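3. 小型カードケースの留め具と外観

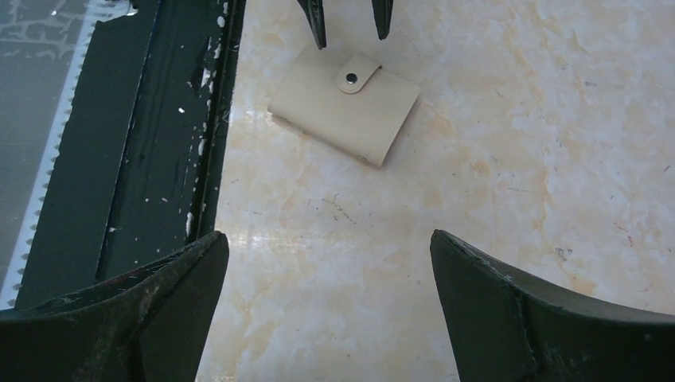
図1 白い大理石調の卓上に置いたクリーム色のカードケース。帯状の留め具の中央に金属製のスナップボタンが付く。

高瀬 理央(生活用品設計研究室 研究員)
原稿受付 2021年6月16日

3.1 対象と位置づけ

前節では財布全般の寸法と収納量の関係を扱った。本節では、そのうち二つ折りの小型カードケースを取り上げ、留め具の形式と、卓上に置いたときの見え方について述べる。調査対象とした携帯用の革小物および合成皮革小物は123点で、入手先は雑貨店のボーウッド(Borwood)とドラスヴィル(Drasville)の2店である。いずれも市販品であり、特注品は含まない。

図1のケースは淡いベージュないしオフホワイトの合成皮革製で、表面は滑らかで艶がない。角には丸みがあり、折り目側はわずかにふくらんで、詰め物をしたような外観を示す。反対側の縁は、層が重なる分だけやや厚い。本稿ではこの種の形状を「折り目膨らみ型」と呼び、折り目から開口側まで厚みがほぼ一定の「平板型」と区別する。

3.2 留め具の形式

対象品の留め具は、帯とスナップボタンによるもの、差し込み式のもの、ファスナー、留め具なしの4形式に分類した。図1は帯とスナップボタンの形式に当たる。先端の丸い短い帯が本体と同じクリーム色の素材で作られ、前面に折り返されている。ボタンは濃い灰色の円形で、周囲に細い銀色の輪がある。本体の隅近くには小さな濃色の鋲も見られるが、スナップボタンに比べて目立たない。

この形式で検討を要するのは、帯の長さと収納枚数の関係である。帯は通常、伸びの少ない素材で作られるため、カードを増やして本体が厚くなると、ボタンの凹凸の位置が合わなくなる。予備調査では、帯が短い製品ほど、使用者が収納枚数を早い段階で制限する傾向がみられた。留めにくさを感じた使用者の多くは、カードを抜くよりも先に、留めずに持ち歩くことを選んでいる。形式別の集計は次節に示す。

3.3 色と識別性

淡色のケースを白い机に置くと、本体の輪郭と背景との明度差は小さくなる。図1でも、ケースの中で最も暗い点はスナップボタンであり、下縁には卓面に落ちた薄い灰色の影が認められる。同系色の面に置かれた小物を探す場合、使用者は輪郭より先に金具や影を手がかりにしている可能性がある。

3月に行った聞き取りでも、「ボタンが見えたので気づいた」という趣旨の回答が複数得られた。一方、濃色の机を使う回答者からは、淡色のケースはすぐに見つかるとの回答が多かった。したがって、識別性はケース単体の色では決まらず、置き場所の面の色と組にして評価する必要がある。ただし、聞き取りでは机の色を回答者の自己申告によっており、測色は行っていない。

金具の色も同様に扱う。銀色一色のボタンは白い光沢面の反射に紛れやすいと予想されるが、濃い灰色のボタンではその影響は小さいと考えられる。ファクウッド(Fakwood)の製品群には本体と同色に塗装したボタンを用いるものがあり、外観の統一感はあるものの、手がかりとしての働きは弱い。この点については、照明条件をそろえた比較が必要である。

3.4 置き方の影響

小型ケースは机の縁と平行に置かれるとは限らず、図1のケースもやや斜めになっている。斜めに置かれた場合、書類や封筒など直角の輪郭をもつ物の中では区別しやすくなると予想される。聞き取りでは置き方の向きを記録しなかったため、本稿では向きを変数に含めない。キンセラ(Kinsella)式の机上配置票を用いれば記録は可能であり、次回の調査で採用する予定である。

なお、留め具を外したまま置いた場合には帯の先端が浮き、影の形も変わる。識別性の評価に用いる試料は、すべて留め具を閉じた状態に統一した。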